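De : Ifigeneia Konstantinidis
À : liste animation-jeux
Objet : Re: [animation-jeux] Un jeu sur l'écoute qui tienne avec 57 personnes ?

Bonjour à toutes et à tous,

Kipchumba Mollel a écrit :

> Je prépare la journée d'octobre à Cultport et je sèche sur la
> première demi-heure. Ils seront 57, des adultes et quelques
> ados, la plupart ne se connaissent pas. Je voudrais un jeu sur
> l'écoute, mais pas le téléphone arabe, que tout le monde a fait
> cent fois et où les trois quarts du groupe attendent leur tour.
> J'ai une grande salle, des chaises qui se déplacent, pas de
> sono. Budget matériel : du papier. Est-ce que quelqu'un a
> quelque chose qui marche assis ET debout ?
> Autre question : combien de temps gardez-vous pour la
> discussion après ? J'ai toujours l'impression de la bâcler.
> Kipchumba

Oh que oui, j'ai quelque chose ! Je l'ai encore mené le mois dernier à Sombatkul avec Grigoris Mavromatis et je n'ai qu'une envie, c'est de recommencer. Chez nous ça s'appelle « l'architecte muet », même si l'architecte est à peu près le seul qui ait le droit de parler (le nom vient d'une vieille version où c'était l'inverse, on ne l'a jamais changé).

Le principe : des équipes de 8. Avec 57 personnes, tu fais sept équipes et il t'en reste une, que tu prends avec toi comme arbitre. Crois-moi, le rôle d'arbitre est le meilleur de la salle, tu auras des candidats.

Dans chaque équipe, une personne est l'architecte. Elle reçoit un dessin fait de formes simples : un carré, deux triangles, une ligne brisée, un rond à moitié caché. Elle tourne le dos aux autres. Les sept autres ont chacune une feuille et un crayon et dessinent ce qu'elles entendent, sans poser de question et sans regarder chez le voisin. Cinq minutes. Ensuite on retourne les feuilles, on les pose par terre en rang avec le modèle au bout, et là, en général, ça éclate de rire tout seul.

Deuxième manche, nouveau dessin, nouvel architecte, et cette fois on peut poser des questions, mais uniquement celles auxquelles on répond par oui ou par non. Troisième manche : questions libres. On garde toutes les feuilles pour pouvoir comparer à la fin.

Quelques remarques en vrac, dans l'ordre où elles me reviennent :

-- Ne prends pas de dessins figuratifs pour la première manche. Si l'architecte peut dire « c'est une maison », le jeu est mort en dix secondes. Garde la maison pour la troisième, où elle fait au contraire très bien l'affaire, parce que chacun a sa maison dans la tête et que les questions fusent.

-- Pour les dessins, j'en ai fait 130 au fil des années, numérotés et classés par difficulté. Je peux t'envoyer le dossier entier si tu me donnes une adresse qui accepte les grosses pièces jointes (la liste les refuse, j'ai essayé).

-- Prévois 400 feuilles. Je sais, ça paraît énorme. Sept dessinateurs par équipe, sept équipes, trois manches, ça fait déjà 147, et il y a toujours une équipe qui réclame une quatrième manche, puis toutes les autres qui suivent ! Du brouillon imprimé d'un côté convient parfaitement.

-- Assis ou debout, les deux marchent. Debout, donne-leur un carton rigide pour s'appuyer. Nassoro Tanui fait même une variante où les dessinateurs sont adossés au mur tout autour de la salle et l'architecte au centre, mais avec sept équipes en même temps tu n'entendras plus rien, garde ça pour un petit groupe.

-- Le bruit, justement. Sept architectes qui parlent à la fois, c'est un vrai brouhaha, et je trouve que ça fait partie de l'exercice. À Evatora on avait ouvert le couloir pour deux équipes et elles se sont ennuyées, elles voulaient revenir dans la mêlée.

Pour la discussion, je garde autant de temps que pour le jeu. Un quart d'heure de manches, un quart d'heure pour parler. La question qui lance le mieux, chez moi, c'est : « À quel moment avez-vous arrêté d'écouter pour deviner ? » Laisse un long silence après, même s'il te pèse. Ensuite je demande aux architectes ce qu'ils auraient voulu savoir de leurs dessinateurs pendant la première manche. Grigoris note les réponses au tableau, moi je n'y arrive pas, je pars dans la conversation et j'oublie le feutre.

Il y a aussi une version avec du tissu, que j'adore pour les groupes plus petits : l'architecte fait plier un vêtement à deux coéquipiers qui n'ont droit qu'à une main chacun et qui ne parlent pas. Il faut un vêtement un peu long, un pantalon par exemple, et une table dégagée. Interdit de dire « plie », il faut trouver autre chose : remonte le bord, amène le coin gauche vers moi, lâche. C'est très drôle et très lent !

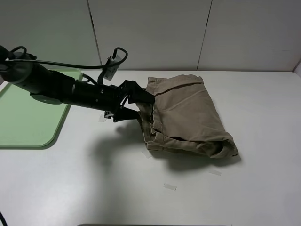 Pantalon beige, table blanche.

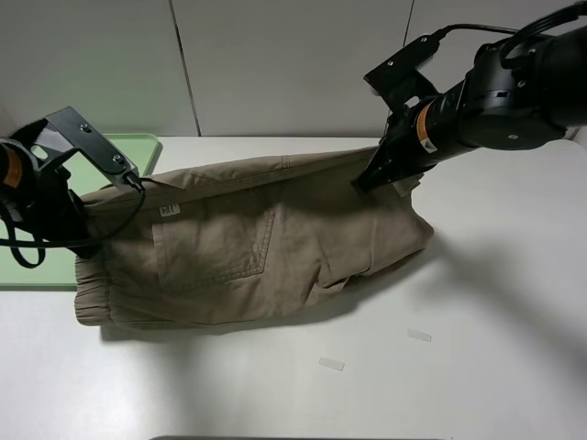
Avec 57 personnes je ne la ferais pas en ouverture, il te faudrait trop de tables. Par contre, en fin de journée, avec trois équipes qui jouent et le reste qui regarde en cercle, ça peut être un joli moment. Elibariki Mutiso l'a menée à Wastent avec des draps-housses, je ne sais pas s'il lit encore la liste, mais si oui : Elibariki, raconte !

Dernier point, Kipchumba, pour les ados. Ne les mets pas tous ensemble. Un ou deux par équipe, et propose-leur d'être architectes à la deuxième manche, pas à la première. Ils auront vu les adultes se tromper copieusement et ils y vont bien plus volontiers. À Sombatkul, la meilleure architecte de la matinée avait treize ans et elle décrivait tout en carreaux de cahier (« tu descends de quatre carreaux, tu tournes »), sauf que les feuilles étaient blanches. Son équipe s'est mise à plier le papier pour fabriquer des carreaux. J'en parle encore.

Dis-moi pour le dossier de dessins, et dis-nous surtout comment ça s'est passé !

Ifigeneia

P.-S. : prends des crayons de papier, pas de stylos. Et un taille-crayon par équipe.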